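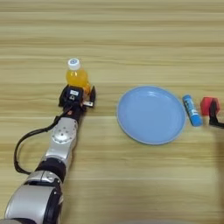

Stostalitz Forum for Facilities and Domestic Services
Board: Equipment and Working Methods
Thread: Are two-armed machines ready for table clearing and light bench work?

Posted by: hallkeeping_north
Member since March

Colleagues,

Our residential college has been asked to give a view on whether any part of the daily table work in the common rooms could be passed to a machine. The work in question is modest. Tables must be cleared of bottles, plates and whatever the residents leave behind, the surface wiped, and the remaining items returned to the correct place. Our staff attend to 35 tables each evening.

The supplier we have spoken to, Vulano, offers a bench-mounted pair of arms and has been open about its limits. I should be grateful for the views of members who have seen such equipment at work. I am asking in particular about mixed items, as a table here will commonly hold crockery, drinks and stationery together.

Posted by: k_linen_and_stores

We held a trial at our Starkumby site over six weeks. I was responsible for the written record and can offer the following.

The arms performed well with items that stand upright and have a firm body. A juice bottle with its cap on was lifted and put down in the correct tray with very few failures. Soft blocks and boxes from the children's room gave no difficulty. Flat plates were another matter. A plate lying flat offers the fingers only its rim, and the machine would push it across the table before it found a hold. Of 207 attempts at plates, 30 ended with the plate safely in the rack. I would not call that ready for service.

Posted by: quadrant_works

I must disagree with the conclusion, though I do not dispute the figures. The previous contributor has measured a general machine against a task for which it was given the wrong fingers. Our workshop fitted thinner finger ends and placed a raised strip along the back of the bench. The plate is slid to the strip, tips slightly, and is then taken by the rim. Our operators considered the matter settled within the month.

The question for the original poster is whether the tables can be altered. In a workshop they can. In a common room I accept that they probably cannot.

Posted by: k_linen_and_stores

With respect, a raised strip on a dining table is an obstacle to the people who eat at it. The trial was intended to test the machine in the room as the room is used. If the furniture must be changed, the cost of the furniture belongs in the comparison.

Posted by: quadrant_works

Agreed as to the cost. I would only ask that it be set against the cost of the hours saved.

Posted by: ward_domestics_lead

May I raise the matter of small items lying on their sides? In our day rooms the commonest things left out are pens, glue sticks and spoons. A glue stick will roll when touched, and one resting close to a plate is awkward even for a person wearing gloves. Did either trial include these?

Posted by: k_linen_and_stores

Ours did. Glue sticks were picked up reliably when they lay clear of other things. When one lay against a plate, the gripper tended to close on both or on neither. The practice adopted was to have the second arm hold the plate still, and this improved matters, but it doubled the time taken. A member of staff would have cleared the whole table in the same period.

Posted by: nilsuwan_user

We operate the Nilsuwan single-arm unit in a packing room and have done so for some time. My experience is that speed is the wrong measure for work done overnight. If the room must be ready by morning and stands unused until then, it is of little consequence whether a table takes two minutes or ten. What matters is how often a person must be called out to put something right.

On that measure our unit is acceptable for boxes and poor for everything else. Cables have been a regular source of stoppages. The lead to the gripper hangs in a loop beside the arm, and on a crowded bench it can sweep up light items. I would advise any member considering a purchase to ask how the cable is carried.

Posted by: ward_domestics_lead

That is helpful, and I had not thought of the cable. We would also need to know how it is cleaned. Anything that trails over a surface from which people eat falls under our hygiene policy.

Posted by: bench_and_broom

I have read this thread with interest and remain unpersuaded. Clearing a table involves judgement. Is the bottle finished with? Does the glue stick belong to the room or to a resident? Our staff answer these questions without remark many times in an evening. No trial described here appears to have tested that at all.

Posted by: quadrant_works

It is a fair point for a common room. For shop-floor benches, where every item has a marked place, it does not arise.

Posted by: hallkeeping_north

I thank all members for their replies. I shall recommend that we decline the equipment for the common rooms and ask Vulano for a demonstration in the craft store, where the items are fewer and their places are fixed. I have requested that plates be included, without a raised strip, and that the cable arrangement be shown to us. The demonstration is expected in September 2025 and I will post the results to this thread.

Posted by: k_linen_and_stores

Please would you also record the failed attempts by type of item? We did not begin doing so until the second week and regretted it.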